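What Is a Prequel?
By Ebere Okafor

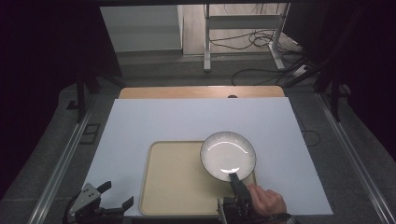

Most stories start at the beginning and move forward. When a writer finishes one book and then writes another about what happens next, the second book is called a sequel. A prequel goes the other way. It is written later, but it tells about things that happened earlier.

The word is made from two pieces. "Pre" means before. The rest is borrowed from "sequel." People have been using it for many years, for movies as well as books.

How does it work?

Let's use the Lisusico books by Kelechi Nwankwo. The first one is about an old ferry captain named Diken. She is grumpy, she has a bad knee, and she will not take her boat past the lighthouse at Premstead. Readers find out that something happened there when she was young, but the book does not say much more than that.

The prequel came out a few years later. In it, Diken is 17 and has just gotten her first job on a boat. Now we get to read about the night at the lighthouse.

So the first book was written first, but the prequel comes first in Diken's life. Those are two different kinds of order. One is called publication order, which means the order the books came out. The other is called story order, which means the order things happen to the characters.

Isn't the ending spoiled?

A little. If you have read the first book, you already know that young Diken does not drown, because you have met her as an old woman. The writer can't surprise you with that.

There are other things to wonder about. You don't know how she gets off the rocks. You don't know what happens to her friend Sani, who is never mentioned in the first book at all. Many readers worry about Sani from the first chapter on.

Why are prequels hard to write?

The writer has to match what is already printed. If the first book says Diken has never learned to swim, she can't swim in the prequel. If it says her boat was green, it has to stay green. Some writers keep a notebook of facts like these. Nwankwo's has 288 entries, and she still got the name of a dog wrong.

Which one should I read first?

You can pick. Publication order is the way the first readers met the story, and it keeps the mystery of the lighthouse a mystery for longer. Story order is easier to follow if you don't like jumping back in time. The prequel is also the shorter book, with 30 short chapters.

Words to know

Sequel: a story that comes after another story.
Prequel: a story written later about things that happened earlier.
Series: a group of books that belong together.
Backstory: what happened to a character before the book starts.

Try it yourself

Choose a grown-up character from a book you like. Write one page about a day when that character was your age. Check the book first for anything it tells you about those years, and make your page agree with it.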